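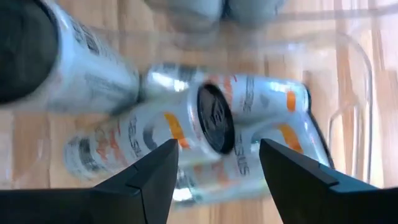
Gbeho Packing Room Opens Its Doors to Four-Can Sets in Clear Bins

Print this page | E-mail this page

WILTBERG, 6th August: Gbeho, the small drinks packing business on the ground floor of the old Lelby building, is very pleased to share that its four-can sets are now being put together in clear bins, and that shops and cafes all over Wiltberg and neighboring Cestdale are warmly invited to place their first orders.

The idea is a simple one, and it came from customers. Shopkeepers told us, often and kindly, that they liked buying small sets but didn't like opening cardboard to find out what was in them. With a clear bin, the silver cans show from every side, and the bin can go straight onto a shelf or a counter without anyone having to reach for a knife.

"We must have talked about boxes for most of the winter," said Esi Antwi, who runs the packing room. "Then Kekeli put four cans in a plastic bin she had at home, two and two, and set it down in the middle of the table, and I'm afraid that was the end of the boxes!"
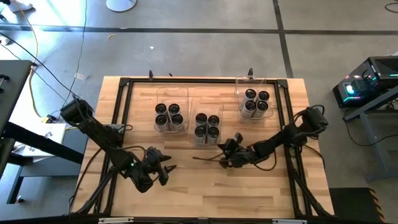
Each set is packed two by two, standing upright with the dark ends on top, and the cans sit close together so that they keep one another in place on the way to the shop. A first run of 1,000 sets is planned for the season, and the packing room expects to go on with it through October, with a pause for the Cestdale street fair, when everybody here would much prefer to be outdoors.

Shops may order from 15 sets upward. Delivery within Wiltberg is included in the price, and orders from Cestdale go out with the regular morning van. Customers who would like to bring back their empty bins are very welcome to hand them to the driver, and we will gladly wash them and use them again.

To place an order or arrange a visit to the packing room, please ask for Kekeli Ofori at the Gbeho front desk in the Lelby building.

Last updated: 2 hours ago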